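Small Theaters Should Pay for the Second Week

The Moriarty has 70 seats, and on the closing night of the last new play I saw there, all of them were taken. On opening night fewer than half were. By the time people in town had heard the play was good, it was gone. The set came down the next morning and the company moved on to the next title.

I have watched this happen for years, first as a stagehand and then as someone who writes about theater for a small readership. A new play by a writer without a reputation gets five or six performances. The early ones go to friends and family of the cast. The later ones go to strangers, and strangers are the audience a playwright most needs. Then it ends.

My argument is simple. Small theaters that produce new plays should do fewer of them and run each one for at least two weeks. If that means cutting a title from the season, cut the title.

I know how that sounds to writers who are waiting for a slot. There are few slots as it is, and I am proposing to remove some. But a slot of five nights is worth less than it looks on a resume. The writer gets a production credit, a handful of photos and a short stack of programs. What the writer often doesn't get is the chance to learn how the play works in front of people who have no reason to be kind.

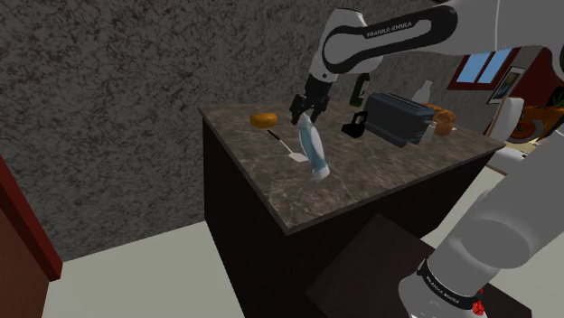 Does a longer run help the play, or only the box office?

It helps the play first. Actors in a new script are still finding the timing during the opening performances, and a writer who can watch the later ones learns which scenes hold up and which ones were being carried by nerves.

Anyone who has worked on a new script knows the pattern. The first night runs on adrenaline. The second is flat. Somewhere in the next few performances the cast stops reciting and starts listening to each other, and a scene everyone thought was dead gets a laugh. With an old play this matters less. The actors in a Chekhov know that the scene has worked before in other rooms with other people. The actors in a new play have only the director's word for it.

Rehearsal can't fill that gap. I have heard it said that the money for a second week would be better spent on more rehearsal time, and I understand why. Most small companies rehearse in the evenings, after day jobs, in whatever space they can get. More time would help them. But a rehearsal room is full of people who know the ending. They laugh at the line because they remember laughing at it before. An audience does not remember anything, and that is its use.

What it costs

Money is the usual objection and it is a fair one, so I asked to see some figures. Ravholm, a company that rents the Moriarty twice a year, let me look at the budget for its February production. The hall costs them $743 a night with a technician. A second week of four performances would have added $2,972 in rent, plus whatever they paid the cast.

That is real money for a company of that size. It is also less than they spent on building the set, which was used for five performances and then mostly thrown away. A window unit and a staircase were kept. The rest went into a dumpster behind the building.

I don't blame them for it. They had a designer who did careful work, and the staircase got used well in the second act. But when a company says it can't afford another week, I want to know what it has already decided it can afford. Sets are fixed costs. You pay for the wall once whether people look at it for five nights or nine. The same goes for the poster, the lights, the costumes, the months of rehearsal. All of it has been paid for by opening night. The extra week is the cheapest week of the whole project, and it is the one that gets dropped.

Ticket income changes the picture further. Early houses are small and full of comps. Later houses are bigger and people pay. A run that stops on the first full night has stopped at the point where it might have begun to earn something back.

It won't always go that way. Some plays don't find an audience in week two either, and a company that commits to nine performances will sometimes play to a dozen people in the rain. That is a hard night for a cast. I have worked a few of those nights and I remember how quiet the dressing room was. I still think the risk is worth taking, and I think companies should budget for it openly instead of hoping.
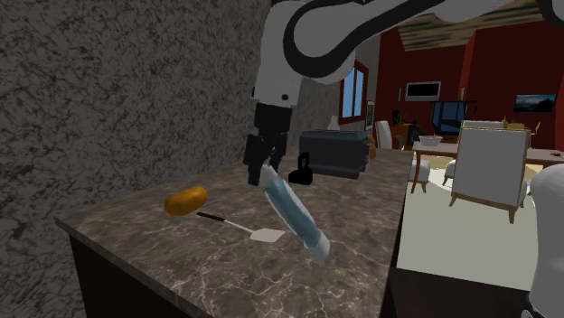

What funders could do

Part of the trouble sits with the people who write the grants. Zellum, the arts fund that supports most of the small stages in our area, asks applicants how many new works they will present in a season. It does not ask how many times each one will be performed. A company that reads the form carefully will draw the obvious conclusion and promise more titles.

I have filled out that form. There is a box for the number of premieres and a box for the number of artists employed, and you want both to be large. A season of eight short runs looks busier on paper than a season of four longer ones, even if the same number of people buy tickets in the end. Whoever reads the applications has a stack of them and not much time, and a big number is easy to see.

Changing the form would be a start. Ask for total performances. Ask for the shortest run in the season. Ask whether the playwright will be paid to attend in the second week and whether there is any plan to revise. These are dull questions and they would take a company ten minutes to answer, but they would reward the right thing.

Private sponsors have even more freedom. Gridico, which puts its name on the spring festival here, could decide tomorrow that its money pays for added weeks only. The logo would still be in the program. It would be in more programs, in fact, and in front of more people.

What theaters could do without waiting

Some of this doesn't require anyone's permission. A theater can schedule its new plays with the second week already held, then release those dates if things go badly. Renters can ask for that arrangement too – the Moriarty has said it will hold dates for a small deposit, and very few companies ask.

A theater can stop handing all its free seats to the first two nights. Spread them out. Give some to people who work in shops and restaurants and are off when everyone else is working. Word of mouth is slow, and it travels better when it begins outside the cast's own circle.

Sets can be smaller. I like a good set as much as anyone, and I built them for a living. But a new play needs people to hear it more than it needs a working sink. If the choice is between a kitchen with running water and four more performances, I would take the performances every time, and I suspect most writers would too.

Critics have something to answer for as well, and I include myself. We go to opening night out of habit, then publish a day or two before closing. For a five-night run the review is close to useless as a guide for readers. With nine nights we could see the third or fourth performance, write about a play that had settled, and still leave people time to go. I have started asking companies for a later date. Most say yes. One told me that a review on the last day would be no good to them, and they were right.

The writers who are waiting

I come back to them, because they are the ones who would pay for this change. Fewer titles means some writers will wait longer, and some of those writers have been waiting a long time. There are people who will say that an established critic has no business telling them to be patient. I take the point.

Readings can cover some of the difference. They are cheap, they need a few chairs and a good cast, and they let a writer hear the script without the weight of a production. A theater that drops from six new plays to four could offer the other two writers a paid reading and a firm place in the following season. The word "firm" matters there. A promise in a contract is worth something, and a promise in the lobby is not.

The present system isn't treating them well either. A first play gets five nights, a second play has to start from nothing because hardly anyone saw the first, and the writer is introduced as "emerging" for a decade. I know one who has had four premieres and has never had a second production of anything. All four plays closed before a director from another town could have made the drive. I saw three of them. The third had an ending that didn't work on the night I was there, and the writer knew it, and had a fix in mind. There was one performance left and the cast had no time to learn new pages. As far as I know that ending is still in the script.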